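Student Projects Courses Facilities Archive Search

Are Household Robots Ready for the Trash? A Study of One Chore

Final project report, Introduction to Service Automation
Submitted in May

Summary

This report considers whether a general-purpose robot with two arms can be trusted with ordinary work in a home. The project team selected a single chore, the changing of a trash bin liner in a living room, and studied it in detail over one semester. The chore was divided into separate steps, each step was attempted repeatedly under the same rules, and the results were recorded by hand on a common form. A total of 1,336 step attempts were recorded. The team concludes that the parts of the chore that involve a rigid object can be done with fair reliability today, and that the parts that involve the bag itself cannot.

1. Background

Public discussion of home robots tends to focus on whole chores: doing the laundry, washing the dishes, cleaning the floor. A person who asks whether a machine can do the laundry usually wants a yes or a no. In preparing this project the team found that such an answer is difficult to give. A chore is made up of many small actions, and a machine may be very good at four of them and unable to complete the fifth. In a household, the fifth action still has to be done by someone.

Machines that do one part of one chore have been in homes for a long time. Dishwashers, dryers and robot vacuums work well because the home is arranged to suit them. Dishes are brought to the machine and placed in a rack. Small objects are picked up before the vacuum is started. The question considered here is a different one. It concerns a machine that is expected to come to the object, where the object already stands, and handle it with something like a pair of hands.

The trash bin was chosen for three reasons. It is found in nearly every home. The full chore takes a person less than a minute. It also combines a stiff object, the bin, with a very soft one, the liner, so that the two could be compared under the same conditions.

2. Setting

The work was carried out in a furnished room known to the team as Mabuza. The room has a carpeted floor and a low gray sofa, and it opens onto a second area through a gap at the end of one wall. The team decided early in the semester that the room would be left as it was. Clothing on the sofa stayed on the sofa. Cables on the floor were moved only where a person might trip on them.

This decision was discussed at some length. A bare room with even lighting would have produced cleaner numbers. The purpose of the project, however, was to learn about homes, and a home in which every surface has been cleared is not typical. The round bin was placed on the open floor within reach of both arms. Its liner was a dark plastic bag with the rim folded over the top edge, as a person would normally leave it.
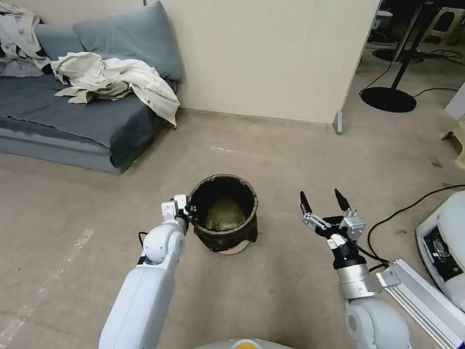 3. The chore and its steps

The team wrote a description of the chore based on watching its own members do it at home. The following steps were used for the rest of the project.

Step A. Approach the bin and bring one gripper to the rim.

Step B. Close the gripper on the rim so that the bin does not slide.

Step C. With the other gripper, take hold of the folded edge of the liner.

Step D. Release the liner from the rim on all sides.

Step E. Lift the liner clear of the bin and set it down on the floor.

Step F. Open a new liner, place it in the bin and fold the edge over the rim.

Tying the bag was left out. Early trials showed that no member of the team could operate the arms well enough to tie a knot, and a step with no successes would have added little to the comparison.

Each step was scored separately. A step was marked complete if it met its written condition within 65 seconds. It was marked assisted if a team member had to touch the bin, the bag or the robot. All other attempts were marked failed. Steps were started from a prepared position, so that a failure in Step B, for example, did not prevent Step C from being tested.

4. Method

Two modes of operation were used. In the first, a person controlled the arms directly from a station outside the working area. In the second, the arms ran under a learned program, which the team named Jikesora, prepared from recordings of the first mode. The two modes were scored on the same form and by the same conditions.

The work was spread over 19 sessions. The first 2 sessions were used for practice and their results are not included in the total. Before each session the scoring conditions were read aloud, and the bin was returned to a mark on the session plan. The amount of trash in the bin was varied on purpose. Some attempts were made with a small amount of soft material in the liner, and others with nothing in it.

One arm was usually assigned to the bin and the other to the liner. Operators reported that this division was easy to remember and that it matched their own habits at home, where one hand steadies the container. 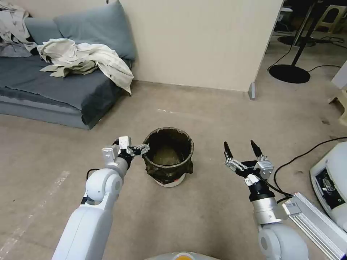
The assignment of arms was kept the same within a session but could be changed between sessions. The team had expected that one arm would be clearly better suited to holding the rim. The records did not show a difference large enough to report, and later sessions used whichever arrangement the operator preferred.

A log entry was made for every attempt, including those stopped early. Entries gave the step, the mode, the result and a short note in plain words. These notes were more useful than expected. Many of the observations in Section 5 were first written as a remark in the margin of the form.

5. Results

5.1 Approaching and holding the bin

Steps A and B were the most reliable in both modes. The rim of the bin is round and firm, and a gripper that arrives slightly to one side will still find an edge to close on. Operators needed very little practice with these steps. The learned program completed them in most attempts, and its failures were mainly of one kind, in which the fingers closed a short distance above the rim and held nothing.

A second kind of failure was less common but more troublesome. If the gripper came down too quickly it pushed the bin across the carpet, and the other arm then reached for a position the bin no longer occupied. The program did not recover well from this. A human operator simply looked again and corrected the movement.

5.2 Taking hold of the liner

Step C produced the widest spread of results. The folded edge of a thin bag lies close against the bin, and the fingers must pass between the two. Operators succeeded more often when they pinched a wrinkle on the outside than when they tried to reach under the fold. Once this was noticed it was written into the operator guide, and later recordings used it throughout.

Dark plastic was also a difficulty. Its surface has few features, and the fold, the wrinkles and the hollow inside the bag can look much alike from above. The team believes that a lighter liner might have made Step C easier, but this was not tested.
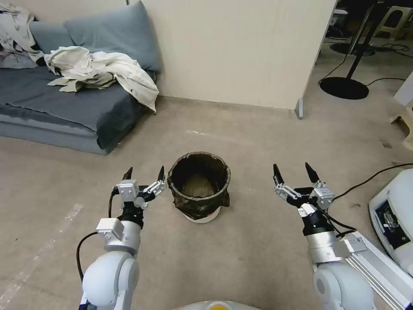 The starting posture of the arms made more difference than any other single factor under the team's control. When both grippers began open and raised, one on each side of the bin, the operator had a clear view of the rim and could choose a point of contact before moving. When a gripper began low, it blocked part of the view and the first contact was often accidental. The open and raised posture was adopted as the standard start for Step C.

5.3 Releasing and lifting

Step D was slow. The bag must be freed from the rim little by little, and each pull on one side tends to tighten it on the other. Operators completed the step in a fair share of attempts but often used most of the time allowed. The learned program tended to repeat the same pull in the same place.

Step E depended almost entirely on how Step D had ended. A liner that was fully free came out easily. A liner still caught at one point lifted the bin with it. The written condition for Step E did not at first say what to do in this case, and the form was revised so that a lifted bin was counted as a failure.

5.4 Placing a new liner

Step F was not completed by the learned program in any attempt. Under human control it was completed only with assistance. The two sides of a new bag cling together, and the grippers used in this project have no means of rubbing them apart as a person does with thumb and finger. The team tried bags that had been opened beforehand. These could be lowered into the bin, but folding the edge over the rim was again left to a person.

6. Discussion

The results suggest that the present limit has little to do with strength, reach or speed. Both arms could reach the bin and every part of its rim. The limit lies in handling thin, soft material whose shape changes each time it is touched.

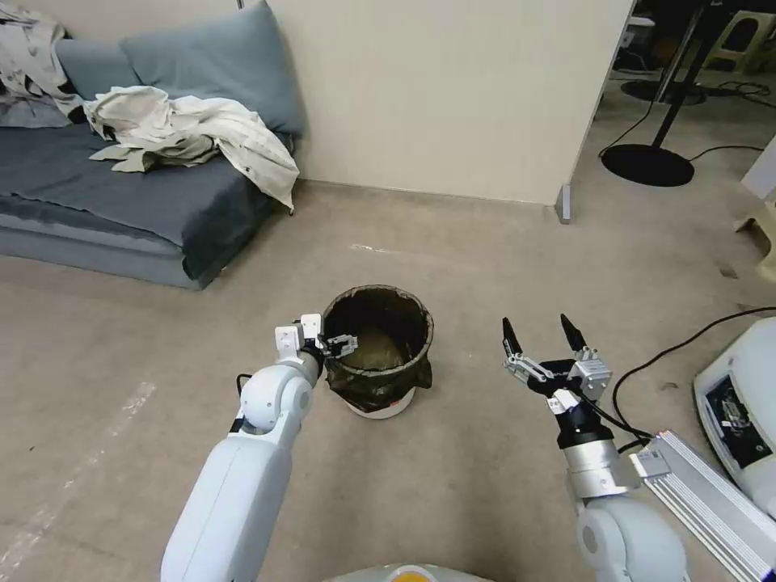

For a household, the practical meaning is mixed. A machine that can steady a bin and remove a loosened bag has done perhaps the less pleasant half of the work. A person must still supply the new liner, and must be nearby when the old one catches. Under the conditions of this project, a person working alone would have finished sooner in every case.

The team also considered shop-floor use. A workplace can choose its bins and liners, fix the bin in place, and use a stiff ring to hold the bag open. Each of these changes removes a failure described above. Automation of this chore may therefore reach workplaces well before it reaches homes, where people are unlikely to replace their bins for the benefit of a machine.

7. Limits of the study

Only one room, one type of bin and one type of liner were used. Operators improved during the semester, so early and late sessions are not fully comparable. The time limit was chosen by the team and a longer one would have raised the scores for Step D. Noise, cost and safety around children or pets were outside the scope of the project.

8. Recommended further work

A following project could repeat Steps C and D with liners of different colors and thicknesses. The team further recommends a trial of softer fingertips, and of a bin with a removable inner ring. The scoring form, stored in the course archive under the title Pistora, may be reused without permission provided that any changes to the conditions are noted.

Contact the course office Copyright Service Automation Student Projects Back to top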